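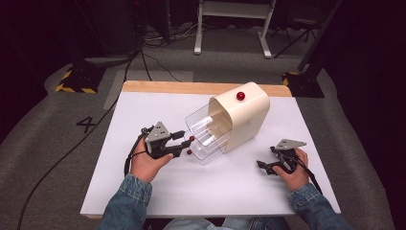 Fledis Tabletop Games
Product Review Meeting - Minutes
April, 10:00 a.m.
Meeting room, second floor, Ronitau Building

Present: Archana Rathore (Chair), Ehab Abdelaziz (Design), Saqib Lodhi (Production), Yoga Liem (Customer Service, minutes)
Apologies: Aqeel Tanoli (Sales), who sent written comments on item 4

1. Minutes of the previous meeting

The minutes were approved with one correction. Under "Packaging," the word "sleeve" should read "tray." Mr. Lodhi asked that the corrected copy be sent to Soomro, who had been working from the earlier version.

2. Matters arising

2.1 The shelf labels for the sample cabinet have been reprinted.

2.2 The revised quotation for the instruction leaflet has not been received. Mr. Abdelaziz will write to the printer again.

2.3 The Chair reported that the lease on the storage unit has been renewed on the same terms.

3. Pitum ball dispenser

3.1 Housing. Mr. Abdelaziz presented the current dispenser. The cream housing with the rounded edges and curved top is unchanged from the last review. Members again discussed whether a white housing would be easier to match to the other parts in the set. Mr. Lodhi noted that white shows handling marks sooner and that the molder already holds a supply of the cream material. It was agreed to stay with cream for the first production run.

3.2 Knob. The small glossy red knob near the top edge was discussed at some length. Ms. Liem reported that testers in two households had tried to pull the knob when they should have turned it. Mr. Abdelaziz proposed a raised arrow on the housing. The Chair preferred a line in the leaflet, on grounds of cost. Mr. Lodhi will obtain a price for the arrow before a decision is made. The gloss finish was approved.

3.3 Drawer. Members were in favor of keeping the drawer clear so that players can check for balls without opening it. Mr. Abdelaziz explained that the inner ridges add stiffness and also keep the balls from gathering in one corner. A smoked version had been requested by one retailer and was declined.

Mr. Lodhi raised the matter of drawer travel. The drawer has no stop at present and can be drawn out completely, which two testers did during play. He recommended a small stop at the rear of each side wall, deep enough to be felt but shallow enough that an adult can still remove the drawer for washing. Agreed. Mr. Abdelaziz will prepare a revised drawing.

3.4 Balls. The red of the balls is to match the red of the knob as closely as the supplier can manage. The supplier has offered a second color at no extra charge. After discussion it was decided that the first set will contain red balls only and that a second color will be considered with the expansion set. Spare balls will be sold separately through the Fledis website.

Ms. Liem noted that most of the comments received in testing concerned balls rolling off the table once they had left the drawer. She suggested a shallow play tray with a raised edge. The Chair asked that this be costed but reminded members that the carton size has already been agreed with Soomro - any tray would have to lie flat under the dispenser. Mr. Lodhi thought a folded card tray might be possible.

3.5 Age marking. The balls are small, and the warning text must appear on the front panel of the carton as well as in the leaflet. Ms. Liem will check the wording with the testing laboratory before the artwork is released.

4. Production and sales

4.1 Mr. Lodhi reported that the first run has been set at 2486 units. Advance orders stand at 902. The molder requires four weeks from approval of the revised drawer.

4.2 The Chair read Mr. Tanoli's comments. He supports the present design, asks that the spare ball pack be ready at the same time as the main set, and would like 93 units held back for trade samples. The first two points were accepted. The number of samples was thought high, and the Chair will speak with Mr. Tanoli directly.

5. Leaflet

Ms. Liem circulated a draft. Members asked that the steps for filling the dispenser come before the rules of play, and that the drawing of the drawer be made larger. The phrase "activate the mechanism" is to be replaced with "turn the knob." Further comments should reach Ms. Liem by e-mail before the next meeting.

6. Other business

6.1 Mr. Abdelaziz asked that samples borrowed from the cabinet be signed out. Two drawers are missing from the earlier set.

6.2 The Chair thanked the testing households for their detailed notes.

7. Actions

Revised drawing of drawer with stops - Mr. Abdelaziz
Reminder to the leaflet printer - Mr. Abdelaziz
Price for raised arrow on housing - Mr. Lodhi
Cost of card play tray - Mr. Lodhi
Corrected minutes to Soomro - Mr. Lodhi
Warning text to laboratory - Ms. Liem
Second draft of leaflet - Ms. Liem
Number of trade samples - Chair, with Mr. Tanoli

The meeting closed at 11:40 a.m. The next meeting will be held in the same room once the revised drawing is available.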